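Ribbed blue-gray thing keeps going back to a lump, how do you fold these

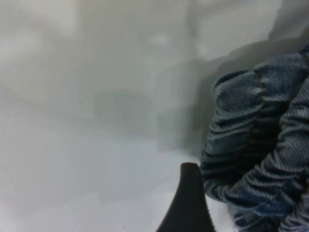 tdaher_home
Posted Nov 4, 2021
Doing the sweater shelf over before winter and I'm stuck on the stretchy ribbed stuff. Flat shirts are fine, jeans fine. This kind slides off the pile every single time. Look at how it bunches, rolls stacked on rolls, and there's a tan-ish line of stitching zigzagging down between two of the folds so I can't even tell which way it wants to lie. Shelf is 14 inches deep. Fold or roll?? Need an answer before laundry tonight lol

pilecontrol
Roll. Always roll ribbed. Sleeves in, bottom up, done. I have 8 in one drawer and they stay put.

Marn36
Disagree. Rolling stretches the hem if you pull it tight, and everybody pulls it tight. Fold in thirds along the ribs, then in half. Ribs on the inside of the crease.

pilecontrol
never stretched one in 5 years of doing it

Marn36
Ok but yours are in a drawer. She has a shelf. Rolls on an open shelf go everywhere — you need a bin or something.

honholm_attic
I use the Flulik dividers for this. Kind of flimsy but they hold a stack up. The Cinia ones were too short for mine, sent them back.

tdaher_home
Which size Flulik? And the seam, do I fold on it or next to it?

honholm_attic
The tall ones. Next to it. Seam is bulky, if you crease right on it teh whole stack leans.

Marn36
^ this. Smooth it flat with your hands first, seam to one side. Dont hang it, shoulders will get bumps.

pilecontrol
Still say roll. Shoebox on the shelf, no dividers, zero dollars.

tdaher_home
Trying thirds on half the pile and shoebox for the rest. Will post back — Tala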